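The pad came off in January, and I'm still annoyed at how we all reacted to it.

Short version, for people who weren't on the call. We collect laundry demos for the Riltitz folding project - people go into real homes with the hand-held grippers, pick up real clothes, and the recordings go off to train the arms at Lundside. One of the glued pads on a finger had started to peel. Not off, just lifting at one corner. It held shirts fine. So it stayed in use, and 152 recordings later somebody at Lundside noticed the arm was squeezing far too hard on thin cotton. Well, of course it was. It had learned from a hand that was squeezing too hard to make up for a bad pad.

Then the arm, the real one, caught a sleeve with a person's cuff underneath it. Darren Pickering's cuff. He was reaching in to straighten the pile, it closed, he pulled back, the button went. No injury. A button. Stop button worked the way it should. And because it was only a button the whole thing got written up as "minor contact, operator reminded to keep clear."

Operator reminded. That's the bit I can't let go.

Darren shouldn't have had his hand in there, fine. He says so himself. But the pad was the fault. The squeeze was the fault. The reminder fixes neither. We wrote down the last thing that happened and called it the cause, and anybody who's worked near machines has seen that done a hundred times.

I've done plenty of these home sessions myself so let me say what it's like from that end. You're in someone's bedroom. There's a heap of clothes on the bed, you've got the thing in your hand, you close it, lift, put down, again. After an hour your wrist aches and you stop feeling how hard you're pressing. You just want the shirt to come up. If the finger slips you squeeze more, you don't stop and look at the pad.
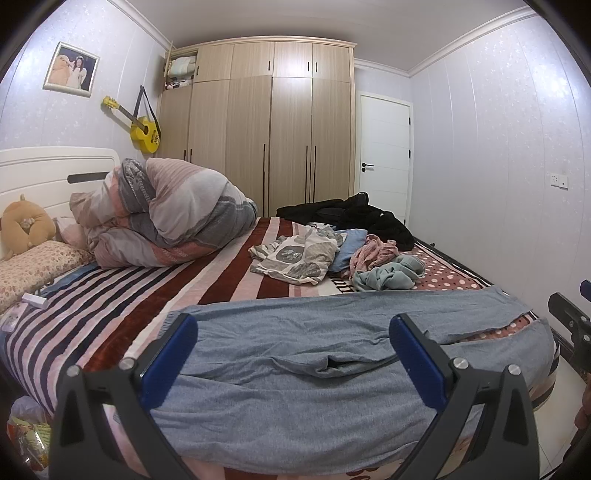

And nobody asks you to stop. The checklist from Setow, who handle our bookings, has a line for battery, a line for storage, a line for the homeowner's signature. Nothing for the fingers. The one part that touches anything! I asked for a pad check to be added after the Lundside thing and was told it would slow sessions down by 2 minutes.

2 minutes. We threw out 152 recordings. We'd have thrown out all 410 from that month if Şengül Baysal hadn't sat there matching them to gripper numbers by hand, over a good few evenings, from notes that were never meant for that. Nobody's paid her back for the evenings either as far as I know.

The argument I get is that a soft pad on a training tool isn't safety equipment. It's a data problem, send it to the data people. I think that's just wrong. If the arm learns its grip from my hand then my hand is part of the arm. A worn pad on my end comes out the other side as force on somebody's wrist. Could be months later, different building, and the guy standing there has no way of knowing teh pad was bad when the demo was made.

Other places seem to get this. I was at Dimitriou for a short spell, doing packing, and a worn finger there went in the same log as a broken guard. Same form, same person reading it. Took a while to fill in and people moaned about it, me included. I'd have that form back tomorrow.

What I want is small. Look at the pads before the first pickup, and press each corner with your thumb. If one lifts, the gripper goes in the bag with tape on it and doesn't come out untill it's been redone. Write the gripper number on every recording so Şengül never has to do that again. And open the January report back up, take out "operator reminded" and put in what broke.

Also a force limit on the Lundside arm that doesn't depend on what it learned. Should've been there from the start. I'm told it's coming - I was told that in January too.

Darren sewed the button back on himself, by the way. He's been moved to the other line for now, which looks an awful lot like a punishment, and I've said so in writing. No answer yet.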